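Door automation at Wundstead

Wundstead is a records warehouse where, since April, a wheeled robot named Grendier has carried file boxes between rooms. The supplier, Vrettos, describes the system as "hands-free". Staff have disputed the term.

Background

Grendier was trained in simulation before delivery. Vrettos reported 2,109 practice runs at opening doors, most of them on a rendered double door with lever handles that point away from each other. The company has not published its failure rate, or said how it defined a success.
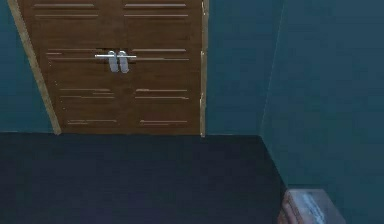
Effects on staff

Management forecast that the robot would free up 11 clerks for "higher-value work". No such work had been listed when the forecast was made. According to shift lead Nektarios Lazaridis, two clerks now spend much of the day walking behind the machine and opening the doors it gives up on. The task appears in no job description and is paid at the old rate.

Trips are logged in Hurance, a scheduling program. It counts a delivery as automated even when a person has opened every door on the route, so the claimed total of roughly 1,000 unaided trips is hard to check.

Clerks do report less lifting, and few want the hand carts back. Whether the savings cover the cost of the lease is unknown.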